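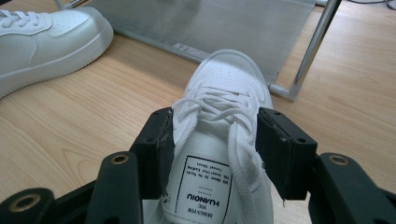
Sigrun Rustad thinks walking to work only counts if you do it in the rain too. She told me so after my last post, and I suppose she has a point.

I started in June, and I now leave the house at 6. The way past the old Bellini bakery is longer but has fewer hills. My knees prefer it - so do I, when the ovens are on.

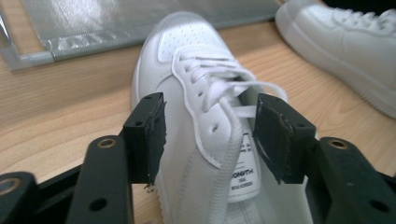 On wet days I still take the bus as far as Surkport Road and walk the rest. I'll try the whole way in October and write down how it goes.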